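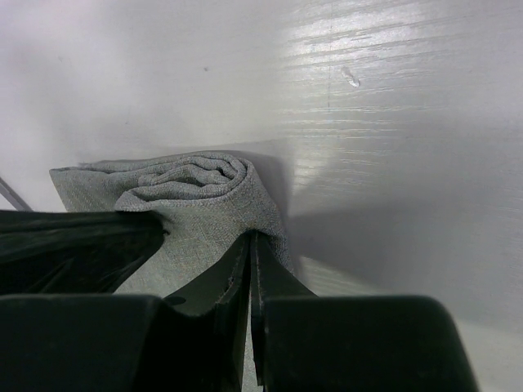
Section 4. Folding and Rolling Towels

This section covers towels stored in the Lulline wall rack or on an open shelf. For bath sheets and robes, see Section 5.

Before you start

Towels must be completely dry. A damp towel rolled tight will smell within a day or two. Clear a flat surface wider than the towel and wipe it down. Lint shows up badly on gray and dark towels, so shake each one out first — outdoors if you can.

Hand towels

1. Lay the towel flat with the care label facing up and at the far end.
2. Smooth it from the middle toward the sides. Pull the corners square.
3. Fold one long side in to the center line, then fold the other side over it. You should have a strip three layers thick.
4. Start at the label end. Turn the first inch over and press it down with your fingertips.
5. Roll toward you. Keep the roll even at both sides and stop every few turns to tuck in any layer that has slid out.
6. Leave the last few inches as a loose flap until you are happy with the roll, then wrap it around and set the towel down on the flap.

Note: Knit and waffle towels are springier than terry and will open up in the middle. Do not try to force them tight. Place them in the rack with the flap against the back wall.

Washcloths

Fold in half once and roll from the folded edge. Skip step 3.

Loading the rack

7. Fill the bottom row first.
8. Put each roll in with the spiral end facing out.
9. Leave enough room to slide a hand between the top row and the rail.

Caution: Do not hang wet towels from the rail of a loaded rack. The wall anchors supplied are rated for dry towels only.

Caution: Keep the rack at least 23 inches from any heater.

If a roll will not hold

Check that the first turn was pressed flat. Unroll the towel and begin again from step 4. New towels often have a finish on them that makes them slippery; wash them 2 times without fabric softener and try again.

Revised 14 Oct 2021. Replaces the folding instructions printed inside the carton lid.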